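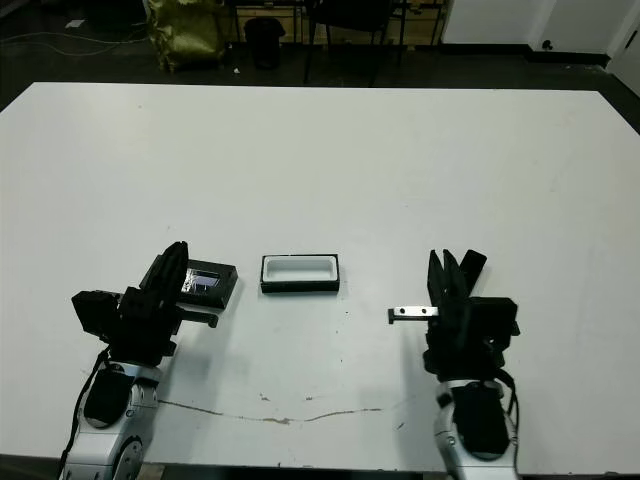

Stokham Tray Sorting, data card

Version 2, 1 October 2021
Maintained by Nuria Barrios and Chia-hao Mok

Summary

Stokham is a small set of recordings of trays and flat items on a white tabletop. The activity is simple: shallow rectangular trays are set out, flat things are put into them or taken out, and the trays are moved to a new spot. There are 123 recordings in this release, split over 11 layouts.

What is on the table

The trays are small and rectangular. One type has a white recess with rounded corners and a raised black border. The other is black all over. Items that go in the trays are flat and dark, many with a reflective screen. We label these "flat device" and do not try to name the model.

The tabletop is matte, with a thin brownish streak and a few dark specks. We left it bare on purpose – earlier tests with a patterned mat made the tray borders hard to label.

Activities

place: an item goes into a tray
remove: an item comes out of a tray
shift: a tray is moved, with or without an item in it
straighten: a tilted tray is turned so its long side runs along the table

Shift and straighten are easy to mix up. If a tray both moves and turns, use shift.

Files

layouts.csv – one row per layout, with the starting tray types
labels.csv – one row per activity, with start and end times in seconds
notes.txt – free text from the labelers, not cleaned up
recordings/ – one folder per layout

The folder names Vinberg and Cui are left over from version 1. They hold the same kind of material as the numbered folders and can be read the same way.

Known problems

Reflections on the screens change color between recordings, mostly toward blue or purple. Do not use screen color to tell items apart.

Black items in black trays have weak edges. In 17 recordings the item outline was drawn by hand and may be off by a little.

The white recess can blend into the tabletop under bright light. The border is the safer thing to track.

Labels were made in Stuvo and exported without the draft layer. If you need the drafts, ask Chia-hao.

Changes since version 1

Added the straighten label. Fixed start times in the Cui folder. Removed duplicate rows from labels.csv.

Contact

Questions about labels go to Nuria Barrios. Questions about files and downloads go to Chia-hao Mok.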